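# Vollska storage building – monthly walk-through, with comments

4 Mar 2022. Done on foot, with a clipboard and a flashlight that needed hitting.

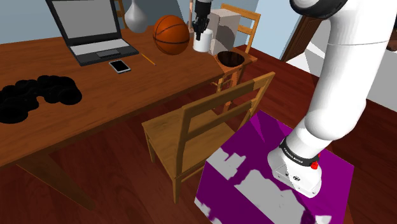
Ulier asked ahead of time whether the list could be shorter this month, and said the last one read like a complaint letter with boxes on it. Noted. The list is the same length.

Marks used: **OK**, **FIX** (do it before the next walk), **NOW** (do it before lunch), **N/A**.

## Outside and doors

- [x] **Front steps and railing** – OK. The railing wobbles if you lean on it with intent. It has wobbled by the same amount for years and I've stopped taking it personally.
- [x] **Front door closes and latches by itself** – OK.
- [ ] **Side door closes and latches by itself** – FIX. It closes by itself. Latching is apparently extra. The strike plate has slid down and needs to come up a hair.
- [ ] **Rear exit clear, inside and out** – NOW. Someone had parked a pallet of Jikport shelving outside, tight against the door. You could open it far enough to get a foot out, so anyone escaping a fire would have been able to save a shoe. Pallet moved at 10:40. Please see the comment at the bottom, which is for whoever signed the delivery slip with a squiggle.
- [x] **Exit signs lit** – OK, all of them, including the one that buzzes.
- [x] **Outside light over the rear exit** – OK. Comes on at dusk and also when a truck goes by.

## Aisles and floor

- [x] **Main aisle clear for its full width** – OK.
- [ ] **Cross aisle clear** – FIX. Two folding chairs and a step stool, arranged as if for a meeting. The yellow lines are there so that things go on one side of them.
- [x] **No spills or drips** – OK. The stain by the slop sink is old and has been on this list so long it deserves a locker.
- [ ] **Floor mats flat** – FIX. The mat at the side door curls at one corner. Tape was tried. The tape now curls too.
- [x] **Cords off the walking path** – OK.

## Shelving and stacking

- [x] **Uprights straight, bolts in** – OK on the old runs.
- [ ] **Load limit posted on every bay** – FIX. The posted limit is 600 lb per shelf. Bay 6 has no sign at all, and has been loaded by people who seem to have read that as good news.
- [x] **Bay 6, actual load** – OK. I added up the labels on the cartons and it came in under the limit on every shelf. It still gets a sign.
- [ ] **Heavy items low, light items high** – FIX. Paper towels are at knee height in the far bay and the floor wax is over your head. Swap them. Use two people for the wax.
- [x] **Clearance below sprinkler heads** – OK. The high stack of Baidoo cartons that failed in the last walk has come down. It is now a wide stack of Baidoo cartons, and wide is allowed.
- [x] **Rolling ladder: wheels lock, treads clean** – OK.
- [ ] **Stepladder** – NOW. Cracked side rail. I tagged it out and put it behind the office door. If you find it back on the floor with the tag missing, saw it in half and tell me afterward.

## Fire and first aid

- [x] **Extinguishers on their hooks, needle in the green** – OK.
- [ ] **Extinguisher tags initialed** – FIX. The one by the office was last initialed in July. The rest are current. It hangs right next to the coffee maker, so more people look at that wall than at any other in the building.
- [x] **Pull station not blocked** – OK.
- [ ] **First aid kit stocked** – FIX. No burn gel, no medium gloves, no tweezers. More than 2 boxes of finger bandages. We seem to be ready for a large number of very small injuries.
- [x] **Eyewash bottle sealed and in date** – OK.
- [x] **Smoke detector test** – OK. Loud. Sorry to the upstairs tenant, who had not read the notice.

## Electrical

- [x] **Panel door closes, breakers labeled** – OK. One breaker is labeled "?". It controls the rear lights. I have added that in pencil and left the question mark out of respect.
- [ ] **Clear floor in front of panel** – FIX. Mop bucket again. It gets moved during every walk and is back by the following one.
- [x] **No extension cords used as permanent wiring** – OK. The space heater has been sent home.
- [ ] **Outlet covers** – FIX. One cracked, in the break corner, behind the microwave.

## Paperwork

- [x] **Key log matches keys on the board** – OK.
- [ ] **Padlock code changed** – NOW. It was still 3888, which was written on a sticky note above the padlock. Code changed, note thrown out. Ask at the office for the new one and please remember it using your head.
- [x] **Emergency numbers posted by the phone** – OK.

## Comments

**On the rear exit:** deliveries go to the front or they wait. If the driver says the back is easier, the driver is right, and the answer is still the front.

**On the mop bucket:** there's a hook and a drain in the slop sink closet, put in for this exact bucket.

**Reply from Ulier, added in pen:** Side door will be done with the mat, same trip. I can't find the drill. Is it with the Jikport stuff?

It's in the top drawer, under the finger bandages.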